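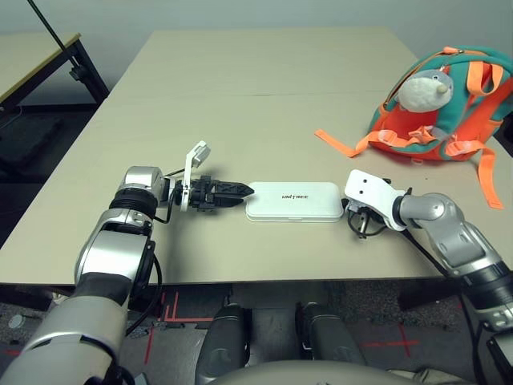

*A flat white case on the worktable.*

Hello all, and thanks for your patience with this one. It covers the months up to March, and I've tried to keep it in the order things happened, though the Iriswood part wandered about so much that I've given it its own bit further down.

## The roll itself

We now have 2,171 names in the index for the Leltcombe Roll. When I wrote the bid I said we'd be pleased with a good deal fewer, so I'm chuffed! Every entry has a name, a service number where there is one, the unit at enlistment, the unit at death or discharge, and whatever the parish papers add (quite often an address, and once a long grumble about a bicycle).

The awkward part has been men who changed units. A lot of the Leltcombe lads joined the county battalion, went off sick or wounded, and came back to something else entirely, and the local memorial tends to stick with the first badge while the official registers give the last. I'd been putting both in a single box with a slash between them, and it was a mess as soon as you tried to sort by it. So I've gone back and split them, which ate most of a month. I'm sorry I didn't see it coming, but it's done now and the searches behave themselves.

Initials are the other headache. We had two men down as J. H. Carter-with-an-e and J. H. Carter-without, same street, same regiment, and I'd merged them before I found a baptism entry that made them cousins. They're apart again. I've since been through all the merged records and unpicked 9 more that I wasn't happy with. Where I can't decide, the entry now says "identity uncertain" in plain words and gives both sources, so whoever comes after me can have a go.

## Scanning

Page images stand at 3,816. That's the whole of the parish magazine run, the school log books and the Plistinen deposit apart from its last two boxes. The Plistinen material is lovely stuff, mostly letters home and pay books, but the pay books are tightly bound and I won't force them. I'd like to leave those for a conservator to look at first, and I've put a line in next period's budget for it.

File naming follows the scheme we agreed. I did slip up with the early magazine scans, where I'd used the cover year and some issues were printed the year after, so a batch has been renamed. If you downloaded anything from the shared folder before February, please bin it and take it again.

## Iriswood

Iriswood was the convalescent hospital up the hill, and I'd promised you a list of everyone who passed through it. I'm not going to manage that. The admission book we were told about covers only part of the war, and the rest seems to have gone astray when the house was sold. What I can do is a list for the months we have, plus anyone who turns up as a patient in the magazine or the letters. I think that's still well worth having, and a fair few of the names don't appear anywhere else in our papers. May I change the wording of that target to "surviving admissions"? I'd sooner ask now than fudge it at the end.

## Money

We're a little under on travel, as I did two archive trips in one long day, and a little over on storage boxes, which have gone up. The Babalola grant paid for the boxes and the acid-free folders, and their logo is on the web page and the leaflet as they asked. Receipts are in the folder, in date order for once.

## What's next

- Finish the last two Plistinen boxes, leaving out the pay books.
- Check every death date in the index against the registers. I've done A to K.
- Type up the Iriswood admissions.
- Write the guide to abbreviations. I keep promising this, I know, but I've got the first page drafted and it really is needed (I had to look up "att." versus "trans." myself again last week).

I'd be glad of an answer on the Iriswood wording before I start the typing, and on the conservator's quote when it comes in. Mornings are best if you'd prefer to ring.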